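문의 번호 505
분류: 주방·비품 / 머그 착색 및 세척
상태: 조치 중
접수: 다프나 오플래허티(Dymphna Ó Flaithearta), Palgate 2층 탕비실
담당: 호아킨 메디나(Joaquín Medina)

증상
탕비실 공용 흰색 도자기 머그 일부의 안쪽에 갈색 띠가 남음. 식기세척기 표준 코스로 2회 돌렸으나 변화 없음. 손톱으로 긁으면 걸리는 느낌은 없음. 바깥 면과 손잡이는 이상 없음. 띠 위치는 음료를 채웠을 때의 수면 높이와 대체로 일치함.

환경
식기세척기: 탕비실 하부장 내장형, 상단 바스켓 사용
세제: Jerno 정제형
급수: 연수 필터 경유, 필터 교체 시점은 6월
보관: 소나무 상판 선반, 머그는 바로 세워서 보관

1차 확인 (메디나, 오전)
상단 분사 날개 회전 정상. 노즐 막힘 없음. 정제 투입구 덮개가 열리는 것까지 확인함. 같은 코스에 넣은 유리컵에는 물때가 없으므로 급수와 헹굼은 원인에서 제외. 홍차를 담은 채 밤새 둔 머그에서만 띠가 나온다는 접수자 설명이 있었음. 차 성분 착색으로 추정하고 베이킹소다 페이스트 시험을 요청함.

시험 결과 (오플래허티)
페이스트를 바르고 15분 방치한 뒤 부드러운 스펀지로 문지름. 머그 하나는 완전히 제거됨. 다른 하나는 손잡이 반대쪽에 옅은 선이 남음. 유약 균열 여부는 육안으로 판단이 어려움. 남은 선은 손전등을 비스듬히 비추면 보이고 정면 조명에서는 거의 보이지 않음.

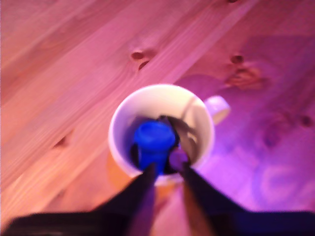
착색과 별개로 보관 방식에 문제가 있음. 탕비실 머그가 잡동사니 통으로 쓰이다가 그대로 음료용으로 돌아오는 경우가 있고, 이때 안쪽 면에 생긴 자국은 차 얼룩과 구분되지 않음. 사진의 흰 머그만 해도 작은 플라스틱 뚜껑처럼 보이는 파란 원통형 물건이 들어 있고, 그 옆에 어둡고 길쭉한 것이 비스듬히 기대어 있음. 안쪽 오른편 벽의 회갈색 줄은 숟가락 손잡이나 반사일 수도 있어 이 사진만으로 착색이라고 기록하지 않음. 내용물을 비운 뒤 흰색 조명에서 다시 확인할 것.

추가 질의 (파쿤도 루세로, Facundo Lucero)
금속 숟가락이 닿아 생긴 회색 선도 베이킹소다로 지워지는지 문의. Iturra 쪽 탕비실에도 비슷한 선이 있다고 함.

답변 (메디나)
금속 자국은 유약 표면에 묻은 금속 성분이라 차 얼룩과 처리가 다름. 산성 계열의 분말 세정제를 물에 개어 소량 사용하고 충분히 헹굴 것. 철 수세미는 금지. 염소계 표백제와 섞지 말 것. 처리 후에도 손톱에 걸리는 선은 균열로 보고 음료용에서 제외.

조치 내역
1. 착색 머그는 식기세척기 투입 전에 페이스트 처리.
2. 옅은 선이 남은 머그는 한 번 더 처리한 뒤 재판정.
3. 물건이 담긴 머그는 비우고 세척한 다음 손잡이에 표시 끈을 묶어 비품용으로 분리. 음료용 선반에 다시 올리지 않음.
4. 뚜껑류와 필기구는 서랍 안 칸막이로 이동.
5. 선반 안내문 문구 수정은 지나시 아옐레(Zinash Ayele)가 맡음.

미결 사항
비품용 머그를 몇 개 남길지 정해지지 않음. 옅은 선이 남은 머그의 재판정 결과가 들어오면 이 문의에 이어서 기록함. 세척기 점검은 추가로 필요 없음.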